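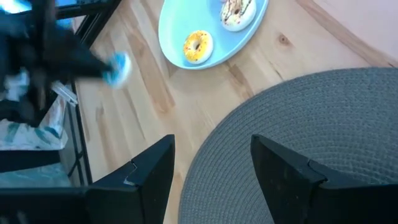
Trinh Đào asks whether the snack room walkthrough has to be done before every single get-together, or only when there's food out on the low plates and people are likely to walk in with small kids. Every time, please! It's ten minutes, and most of that is me hunting for a pen.

Snack Room Walkthrough, Room 427, Wirnari building
August round, done at 8:30 a.m. before the donut morning

I mark things OK, FIX or WATCH. FIX means before anyone comes in. WATCH means I want whoever does the next round to look at it again, even if it seems fine to you.

FLOOR

1. Walking path clear from door to table
FIX. A plate of donuts down on the boards is a foot-sized accident, and glaze on a wood floor is slick as anything. Plates go up on the table, all of them. I'd fail the room for this one item alone and I'd do it cheerfully.

2. Boards free of splinters and raised edges
OK. I ran a sock over the planks (yes, while wearing it) and nothing caught. The dark knot doesn't bother me, it's just a knot.

3. Gray rug lies flat, edge not curling
WATCH. The round braided kind looks harmless and then one coil lifts and somebody's toe goes under. I stepped all the way around it and the edge stayed down. If it starts to creep, the grippy pad from Flulier goes underneath, and there's a spare one in the hall closet.

4. Crumbs and sprinkles picked up
OK at the time I checked. Sprinkles travel though! Sweep again afterward, and get your brush right up to the baseboard, where they like to collect.

5. Table legs not sticking out into the path
OK. Thin black legs are easy to miss when you're carrying coffee, so I do this one at kid height – crouch down and look across the floor. You'll feel silly. Do it anyway.

6. Lower shelf tidy, nothing hanging over
WATCH. The printed thing with the white and teal and blue on it is fine folded, but please leave it folded. Anything trailing off a low shelf gets pulled by the first toddler through the door, and sometimes by the first grown-up.

FOOD AND PLATES

7. Plates clean, no chips on the rims
OK. I go around each rim with a fingertip. We lost one of the old Rezende plates in the spring to a chip I'd looked straight at and missed, so now I use fingers and not just eyes.

8. Allergy card next to every plate
FIX. I only found one card. With this many frostings and drizzles I can't tell you by looking what's in them and neither can anybody else. One card per plate, written from the box label. If the box has been thrown out, fish it out and read it. If you can't find it, that plate doesn't get served. I know that sounds harsh about a donut.

9. Chocolate ones kept on their own plate
FIX. This is our own house rule and people forget it all the time. We have regulars who can't have chocolate, and mixed plates mean frosting rubbing onto the neighbor.
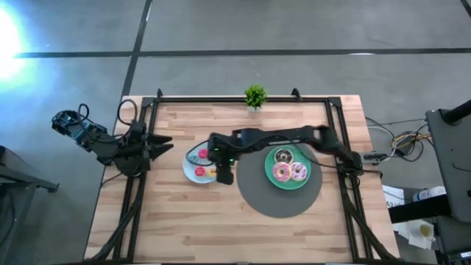
10. Tongs or napkins within reach of each plate
FIX. Hands in the frosting is how we all got sick last winter. The Kamwood napkins come 500 to a pack and they cost next to nothing, so put out a proper stack.

11. Mat under the plate sits flat and doesn't slide
OK. I gave it a nudge with my thumb and it held. A plate on bare wood will skate if somebody leans on the table, so if a mat goes missing, a folded dish towel will do for the day.

12. Tabletop wiped and fully dry before plates go down
OK. Plain soapy water only on the butcher-block style top, wiped with the grain. No bleach spray! It left a gray patch on the old table and I'm still sore about it.

13. Plates well back from the edge
WATCH. A hand's width in from any edge is my rule. Round plates get bumped along a little by every person who takes something, so check again halfway through the morning.

14. Out no longer than the morning
WATCH. Plain glazed I'm relaxed about. Anything with cream inside stays in the fridge until people are actually in their seats, and whatever's left goes in the bin at noon.

Four fixes this round, and I'd like them initialed on the sheet inside the closet door before anyone sits down. If you're short on cards, they're in the top drawer under the tape. Trinh, you're on for the next one – bring socks.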